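Notebook, incident coding, 3/22/24

Second pass over the Tillum file. The aim was to settle the coding of claims of responsibility for attacks on security forces in the 1980s tranche, where the first pass left too many records marked "attributed" with no note of who did the attributing. The tranche holds 1,019 records. Claim status is blank or doubtful in 400 of them.

Rule as it stood in December: a claim counts if it is printed in a group's own paper or read out in a broadcast. Courtroom admissions and prison statements were put in the same column. That was a mistake in the codebook and it's mine.

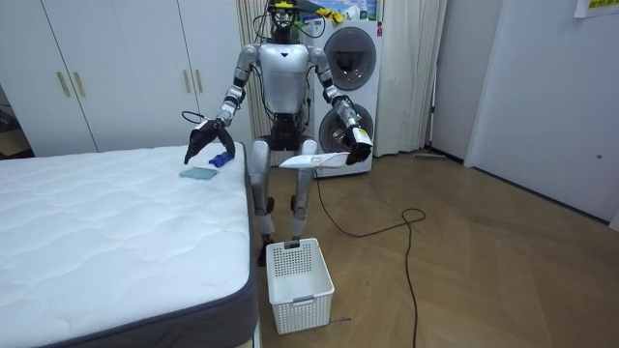
Gisela Stüber
Records and coding, incident database

Changed today. The single claim column is now split into source of claim, date of claim and custody. Custody is set to "yes" where the speaker was held by the state at the time, "no" where free, and "unclear" where the report doesn't say. A later retraction goes in the notes and doesn't overwrite the original entry.

Dates are the next problem. Several papers give the date of the report and leave the date of the attack to be guessed at. Where two papers differ by a day I have kept the earlier one and set the precision flag to "week". Calendar conversion accounts for part of this, mostly near the new year, where a wrong year slips in as well. Reinholz's conversion table handles it if the month is entered as a name. Entered as a numeral, it fails without a warning. Always enter the name.
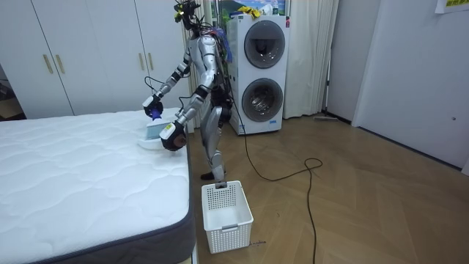 Place names were checked against the 1980s district boundaries, not the present ones. Villages that moved district later keep the old code, with the new one in the second field. Ambushes on forest roads are coded to the nearest named settlement and the location flag is set to 3. Don't use the provincial capital as a stand-in. The first pass did this in 12 records, all now corrected.

Double counting: a group paper will often report one operation twice, once as news and again in a yearly round-up with a higher death toll. I match on district, unit attacked and week. Where the toll differs, both figures are kept as low and high, and the midpoint is left empty. 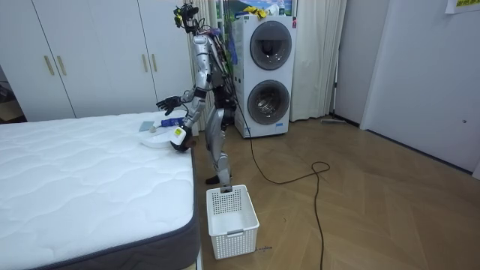 Political Violence Records Group, Tresetham

Friederike coded a test batch of 15 records blind against mine. We differed on custody in two, both prison interviews reprinted abroad with the first source missing. Agreed to code these "unclear" and log the reprint as the source. Her point about unit names stands: "guards" in the translated papers covers at least three separate bodies, and the original term needs its own field. Added to the codebook as target_orig. Back-filling will be slow.

Urnari export still drops diacritics in the author field. Workaround is to export as plain text and import by hand. 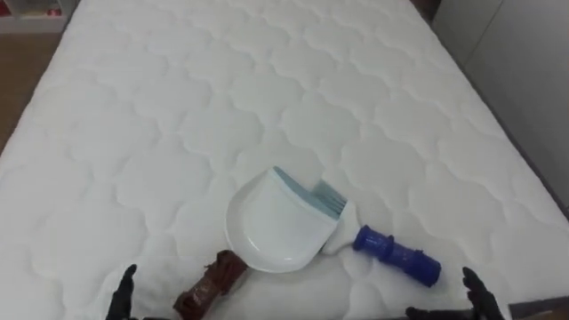
Does a confession made in custody count as a claim by the group?
It is stored as a statement by the person who made it, and the group field stays at "alleged" until a source from the group itself is found.

Left to do: re-run the match on the remaining blanks, send Friederike the list of reprints, and fix the wording of the old rule in the codebook so that both versions can be read side by side. Old column kept as claim_v1, read only.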